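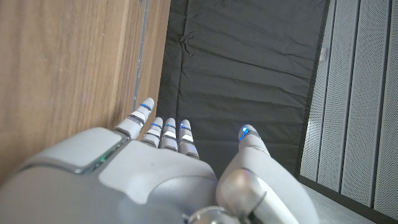

Prendby, 23 June 2025

TARKEDIS TO OPEN SECOND FURNITURE REPAIR WORKSHOP IN PRENDBY

Tarkedis, the furniture repair and resale company, has signed a lease on the former Manora printworks in Prendby and will open its second workshop there in the autumn. The building will take in household and office furniture from the town and the surrounding villages for repair, re-covering and resale.

The new workshop will employ 7 full-time staff, two of whom will transfer from the company's existing premises in Nakpan. Recruitment for the remaining posts, including an upholsterer and a delivery driver, opens next month. Applicants do not need formal qualifications for the trainee positions.

Tarkedis began trading in Nakpan with a small collection service for unwanted chairs and desks. In April the Nakpan workshop returned 177 items to use, its highest monthly figure to date. Demand from Prendby residents has until now been met by a fortnightly van.

Ferdinand Prantl, managing director of Tarkedis, said: "Customers in Prendby have asked us for a local workshop for a long time, and the waiting list for collections had become longer than we would like. The printworks has good daylight, level access and a proper loading bay. We look forward to moving in."

The ground floor will house the repair benches and a showroom of about 300 square metres. Offices and fabric storage will be on the upper floor. Minor alterations to the entrance have been approved and will begin shortly.

Residents who already have a collection booked need take no action. Bookings will be honoured on the dates agreed, and items will be repaired in Nakpan until the new workshop is ready.

ENDS

Media enquiries should be addressed to the Tarkedis press office in Nakpan.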